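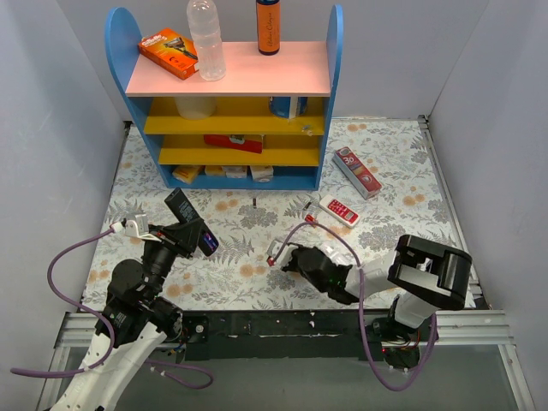 Small Shelf Display: Gallery

Ashby Household Collections
Page updated Apr 29, 2018

The pages of this gallery record how everyday goods are kept and shown on small open shelving. The present page is devoted to a coloured shelf unit arranged with toiletries, cartons and other small items of the sort found in most bathrooms and hall cupboards. It forms part of the Danon series on storage in the home, which now holds 154 pages.

The unit has blue side panels with rounded tops, a pink top shelf and two yellow shelves beneath it. The lowest level is blue and sits close to the cloth. Visitors who have consulted the earlier pages on wall cabinets will find that the same terms are used for shelves and levels throughout.

The top shelf

Taller articles are placed on the top shelf, where there is no board above to limit their height. An orange Gillette razor box lies at an angle on the left, next to a clear plastic bottle with a ridged body. Further right is a cologne bottle with an orange label.

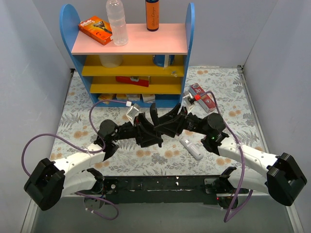 The middle and lower shelves

The upper yellow shelf carries a pale, translucent container at the left and a blue cylindrical container at the right. A red box lies on the shelf below. Four small packages share the blue bottom level, set side by side so that each may be lifted out without moving its neighbour.

Beside the unit, a red and white carton marked "30" rests diagonally on the cloth. Long cartons of this shape are listed in the Danon series under loose goods, together with remote controls and other articles that have no regular shelf.

The cloth

The covering beneath the display is white, with a print of grey ferns and leafy sprigs among pale orange flowers. Two orange roses, drawn with spiralling petals and outlined in grey, are the most prominent blooms in one part of the pattern. Patterned cloths are entered separately in the Grivik index of household textiles, where this one appears under botanical prints at entry 235.
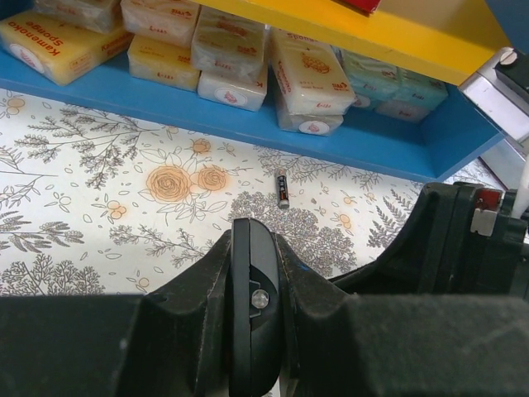 How should a printed cotton or linen tablecloth be stored between displays?

It should be washed and dried fully, then rolled around a cardboard tube with the printed side outwards. Where a cloth must be folded, the folds should be changed each September to avoid permanent creases.

Use of the gallery

Pictures may be reproduced for teaching purposes, provided that the Ashby Household Collections are named as the source. Requests for more than 25 pictures should be made in writing to the Protach reading room. Please allow 2 weeks for a reply.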